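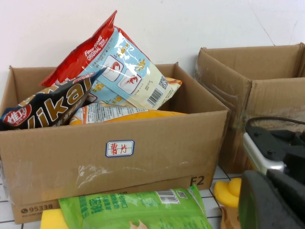 **Remedios Quintana**
Contributing editor, football clubs and grounds

**Skostton Football Club** is an association football club based in the town of Skostton. The club plays its home matches at Pastor Road, a ground with a capacity of 3,000, and competes in the regional second division. Its colors are green shirts with white shorts and green socks. The reserve team and the women's team use the same ground.

## History

### Formation and early years

The club was formed by workers at the Prindance rope mill, who had played informal matches on a field behind the drying sheds. It entered the district league under the name Prindance Works and kept that name until the mill closed. The players then voted to take the name of the town, and the mill's owners sold them the field for a nominal sum.

Results in the early seasons were poor. The side finished last in two of its first four campaigns and was re-elected to the league on both occasions. A first promotion followed after the league was split into northern and southern sections, which shortened travel and allowed the club to field a settled team for away matches.

### Regional football

Skostton entered the regional league when the district competition was merged into it. The club was placed in the third division and won promotion at the second attempt, conceding fewer goals than any other side in the section. It has been relegated once since then, on goal difference, and returned to the second division the following season.

The club's best run in the regional cup ended in a semifinal against Clemosness. The first match finished 1--1 after extra time. Clemosness won the replay 2--0, with both goals scored from corner kicks in the second half. The first match drew 3,507 spectators, which remains the record attendance at Pastor Road. Capacity was reduced after the grass bank behind the north goal was closed to the public.

## Ground

Pastor Road has one seated stand, on the west side, and covered standing along the east touchline. The north end is closed. The south end is open terrace, five steps deep, and is used by visiting supporters when segregation is in force.

The pitch measures 100 meters in length and slopes toward the southeast corner. Drainage was a long-standing problem, and home matches in the second half of winter were often moved to the municipal field. New drains were laid during a summer break, with work finished in August, and postponements have been less common since. Floodlights were installed later than at most grounds in the division. Before that, midweek home matches kicked off at 5:30 p.m. or earlier.

## Rivalry with Clemosness

The main rivalry is with Clemosness, whose ground lies on the opposite side of the estuary. The two clubs met rarely before the regional merger -- they had belonged to separate district leagues -- and the rivalry is usually dated from the cup semifinal. League meetings are played for the Ferry Plate, awarded on the combined score of the two matches. If the scores are level, the holder keeps the plate.

## Players

The club's appearance record is held by Candela Calvo, a central defender who spent her whole senior career with the women's team and captained it to its only league title. She was the first Skostton player of either team to reach 100 league appearances without a red card. She later coached the under-18 side.

## Colors and crest

The original shirts were brown, matching the mill's delivery carts. Green was adopted with the change of name. The crest shows a coil of rope around a football. An earlier version also carried the initials P.W., which were removed when the shirts were redesigned.

## See also

- Clemosness
- Ferry Plate
- Pastor Road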